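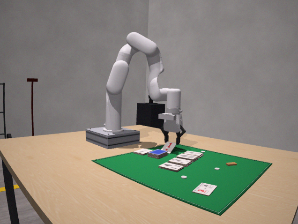
Card-table cell in simulation, gripper over the mat with one card tilted up on its edge.

Notebook, manipulation data group, Perkden
Entry of Oct 10, 2026
Recorded by: Eskil Halvorsen

Purpose of the session

The purpose of this session was to extend the set of example runs for the card-handling task in the simulated cell. The set will be used to train the next version of the pick-and-turn policy. The target agreed with the Skoleo project is 400 accepted runs. At the close of the session the set holds 284. The remainder should be collected before the review in November, provided the contact settings discussed below are left alone from now on.

Setup

The cell is unchanged in its main parts: white arm on the wood table, green mat with the lighter border line, blue-topped deck toward the base, the stepped row of four face-up stacks across the mat. The white chips and the brown block are left in place for every run. They are distractors and take no part in the instruction given to the policy. The single card at the lower right, the red 3, is also left lying face up. It serves as the fixed reference card for the camera check, and operators are asked not to move it when they edit a layout.

The mat is rotated with respect to the table. This is intended. An earlier set had the mat square to the table edge throughout, and the policy trained on it reached along the table axes even when the cards were turned. Mat angle is now drawn again for each layout and written to the run header.

Procedure

Each run begins with the arm raised and the fingers open. The operator guides the gripper by hand controller to the deck, brings the fingers to the near edge of the top card, raises that edge, turns the card, and sets it down on an open part of the mat. The run is closed by the operator and not by a timer. Idle time at the start is trimmed on export; idle time in the middle is kept.

A run is accepted if the card comes to rest fully on the mat, if no stack has been pushed out of its place, and if the gripper has not passed through any object. The last condition needs a word of explanation for new colleagues. The simulator will sometimes allow a finger to sink into a thin object under load, and the result looks correct from the main view. The contact log must therefore be read for each run before it is accepted. Replaying the video is not sufficient.

Observations

1. Lifting the edge. Thin cards remain the hardest objects in the cell. With the old friction value the fingers slid over the card face and the operator had to try again, so that many runs contained one or more false starts. With the value supplied by Myklebust the edge comes up on the first attempt far more often. The card can stand steeply on its lower edge while the fingers are moved around it, and it does not shake as it did before.

2. False starts. There was some discussion as to whether runs with a false start should be kept. For the present they are kept and tagged. A policy that has only seen clean lifts has no example of how to recover from a missed one. The tag is "retry" and it is to be entered by the operator at the time – not added later from memory.

3. Turning. Operators differ in how they turn the card. Some push it over from behind with one finger, others grasp it and rotate the wrist. Both are acceptable under the written rules. Mixed in one set, however, they may pull the policy toward a motion that is neither of the two. A tag for turning style has been added to the run header, and the earlier runs will need to be gone through and tagged by hand. I have taken this on myself.

4. Shadow. The shadow of the arm and gripper falls on the table behind the mat under the default light. In layouts with the light moved forward it crosses the stacks. We want both cases in the set. At present the default light is used far too often, and the layout script should be corrected so that light position is drawn as freely as mat angle.

5. Background. The black box, the red stand and the rack at the far left have not been moved in any layout so far. I would prefer to vary them as well. The cost is small, and the test on the Hultus bench will not have the same objects behind the table.

Faults

The controller link dropped 2 times during the session. In each case the arm held its last position and the run was discarded. The link log shows nothing unusual before either drop. If it happens again the cable should be replaced before any further search for causes in the software.

One export failed on a run header with an empty mat angle. The header check now refuses to open a run until the field is filled. The affected run was repaired from the layout file and passed on the second export.

Card indices in the wrist view are hard to read at the export resolution. This does not matter for the present task, where the instruction refers only to the deck. It will matter for the sorting task, which asks for a card by number and suit. I have asked for a trial export at higher resolution, to be compared on training time before a decision is made.

Decisions

Contact settings are frozen as of this entry. Any change requires a new set name.

The minimum number of operators per layout is raised from 2 to 3, so that no layout is tied to one person's habits.

The written acceptance rules are to be updated with the contact log requirement. The version pinned beside the operator station is out of date and should be taken down – it still permits acceptance from the main view alone.

Open points

Should a card that lands partly on top of the red 3 count as accepted? It is fully on the mat and so meets the rule as written, but it hides the reference card. I have marked such runs "hold" until the Skoleo side replies.

The rest position of the arm differs slightly between the first layouts and the current ones. I have not yet found where this was changed. To be checked against the saved layout files before the next session.

Storage on the shared drive should be cleared of the discarded runs from the old friction value. Keep the contact logs; Myklebust has asked for them.

E.H.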